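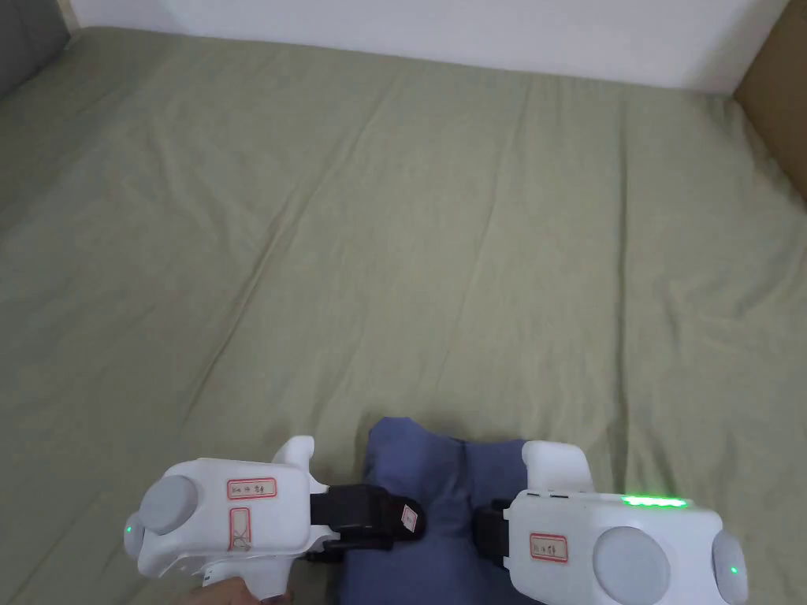
Section 4. Folding and sorting on the bed

A made bed is the best folding table most of us own, and the Rurinis home guide leans on it heavily. If you have already worked through Section 3 (stripping and remaking), your fitted sheet is on and you can carry straight on with this part. Give yourself a full evening the first time. After that it goes much faster, I promise!

Before you begin

Smooth the fitted sheet with the flat of your hand, working from the headboard side out to the open side. A few shallow creases won't hurt anything, but a thick ridge will tip your stacks over just when you've got them tall enough to be proud of. Tuck in any slack along the wall while you're there.

Note: Wash your hands first, especially if you have been breaking down boxes. Cardboard dust shows up on pale bedding more than you would think.

4.1 Folding small towels and T-shirts

1. Lay one piece flat, with the hem toward you.
2. Run your palms from the middle out to both sides. Don't tug at the corners — thin cotton stretches and then the edges never meet again.
3. Fold the left side in, then the right side, so that they overlap a little.
4. Bring the bottom edge up to the top and press down lightly.
5. Fold once more if the piece is going into a drawer. Leave it as it is if it's going on an open shelf.
6. Set it near the headboard, fold facing you, and reach for the next one.

Corinne Kincaid, who tested these steps on her own laundry, likes to roll her T-shirts after step 4, and that works nicely too if your drawers are deep. Pick one way and stay with it for the whole drawer.

4.2 Shirts with buttons

1. Fasten the top button and one in the middle.
2. Turn the shirt face down and straighten the collar.
3. Fold each side toward the center of the back, laying the sleeve down along the fold.
4. Fold up from the hem in two turns, then flip the shirt over.

Caution: Keep cups and glasses off the bed while you work. Mattresses give when you lean on them, and a cup of tea will find the one clean pile.

4.3 Sorting what else has landed on the bed

Everybody's bed collects things during a tidy, so please don't feel bad about it. Books go back first, then anything that belongs in the kitchen, then boxes. A box that you mean to keep can wait at the foot of the bed until the clothes are done, with its tape still on. Heavy things such as packs of water should stay on the floor against a wall, where you won't be tempted to lift them over the bedding.
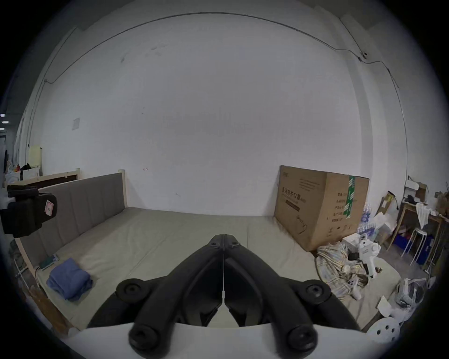 Should I fold the towels or the shirts first?

Start with the towels, as they're simple and stack flat, and they give your hands a chance to warm up to the job. Shirts can follow once there's a clear patch of bed wide enough to spread both sleeves.

4.4 Putting it all away

1. Carry one stack at a time, with one hand underneath and one on top.
2. Fill the lower shelves and bins before the upper ones.
3. Leave a finger's width at the top of each bin so the lid or the next shelf doesn't catch on the fabric.
4. Go back and smooth the sheet one last time.

Note: If you use the Sareck drawer dividers, fit them before step 1. See Section 6 for sizes.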